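Unit 4 covers the finishing of walls and floors in rooms that are exposed to water. Students should read these notes before the practical session and bring a copy to it. The written work is set out in the last section.

## 1. What a tiled surface does

Tile is often described as waterproof, and most glazed tile very nearly is. A tiled wall is a different matter. The joints between tiles are filled with grout, and ordinary cement grout takes up a small amount of water each time it is wetted. Over months this water reaches the adhesive and then whatever lies behind it. For this reason the waterproof layer, or membrane, must be treated as a separate part of the wall, placed behind the tile and complete before any tile is fixed.

In the course text the terms are used as follows:

- **Substrate:** the solid surface to which the finish is applied, such as cement board or render.
- **Membrane:** the continuous layer that stops water from reaching the substrate.
- **Bed:** the layer of adhesive between membrane and tile.
- **Movement joint:** a joint filled with a flexible sealant, placed where two surfaces may shift in relation to each other.

## 2. Corners and changes of plane

Most failures begin where one surface meets another. Two walls may be built on different framing and will move by different amounts as the building warms and cools. A rigid grout placed in that corner will crack. The crack may be too fine to notice, but it will carry water.

Internal corners are therefore finished with flexible sealant, and the membrane behind them is reinforced with tape before the second coat is applied. The tape must lie flat, with no folds, and must be fully covered. The same rule applies where the wall meets the floor and where either meets a bath or shower tray.
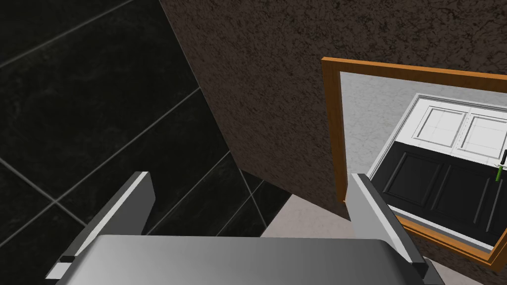 Surnov, December

The notes for this section were revised after the site visit to the Rilalow housing block, where students examined a set of bathrooms at different stages of refitting. Kevser Kozan of the building department led the visit, and her written comments have been added where they apply.

## 3. Large tiles and dark finishes

Large square tiles leave fewer joints in a wall, but they ask more of the surface beneath them. A hollow that a small tile would follow will leave a large tile supported only at its edges. The substrate should be checked with a straightedge in both directions and corrected before the membrane goes on. Filling hollows with extra adhesive is not accepted in this course.

Dark glazed tile calls for further care in planning. Mineral deposits from hard water dry to a pale film, and this shows far more readily on black than on white. Light falling along the wall from a nearby window or fitting will also bring out any tile edge that stands proud of its neighbor. Ms. Kozan notes that at Rilalow the complaints from residents concerned uneven edges more often than color.

Grout color should be settled on a sample panel and viewed dry. Wet grout is darker than the finished joint and is a poor guide.

## 4. Written work

Each student will submit a short report on one wet room of their choice. The report should identify the substrate, state where movement joints are required, and give the order of work from bare wall to finished surface. A drawing of one internal corner, in section, must be included. The report should be no longer than 470 words, not counting labels on the drawing.

Reports are to be handed in to Şükran Sezer at the department office. Late work will be accepted only by prior arrangement.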